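Cutlery handling moves to trained cells at Brikdale
Operations newsletter, May
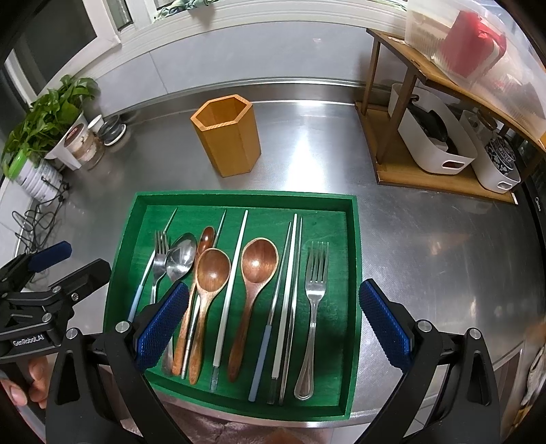 The Brikdale kitchen has handled mixed cutlery by hand since it opened. Forks, spoons and chopsticks come out of the washer together, are sorted by type, and are placed upright in holders for the dining floor. On a full day this takes up most of the second half of the lunch shift, and it is the task most often left over for the evening crew.

Under the Timidon project, the sorting step will be transferred to a two-arm cell supplied by Kanell. Washing, drying and inspection stay where they are. The cell will receive a tray of mixed utensils, pick them one at a time, and place them in a holder. Trays that it cannot finish are passed to a staffed bench.

The control policy for the cell is trained on demonstrations. Kitchen staff perform the task with hand-held grippers whose jaws match those on the arms, and each completed tray is logged as one episode. The target for the first training set is 818 episodes. At the end of last week 400 had been accepted. Episodes are rejected if a utensil is dropped outside the work area or if the operator touches the load with a bare hand.

Thin items account for most of the difficulty. Chopsticks roll when the jaws close off center, and a fork lying under a spoon handle tends to bring the spoon up with it. Operators have been asked to vary the order in which they pick and to leave overlapping items as they fall. Straightening the tray first makes for a faster episode and a less useful one.

Changes to shifts are as follows. Sixteen people on the Brikdale rota now have demonstration time built into their hours, in blocks of no more than 2 hours. The grippers are heavier than the utensils by a wide margin, and several operators reported sore wrists after longer blocks in the first round. The limit applies to everyone, including those who have asked for more.

When the cell goes live, the sorting position on the lunch shift will be replaced by a cell attendant position. The attendant loads trays, clears faults, runs the bench for returned trays, and signs the hygiene log for the gripper pads. The pay grade is one step above the current one. Two attendants will be needed per day where three people now share the sorting, and the remaining hours go to prep. No contracts end as a result of the change, but the early finish that came with the sorting position will no longer be available. Staff who rely on it should speak to their shift lead before the next rota is issued.

Ilham Slaoui is coordinating the demonstrations and keeps the list of open blocks. The Ahonen site will begin its own collection once the Brikdale set is complete, using the same procedure and its own utensils. Requests to swap a block should reach her by noon on Friday.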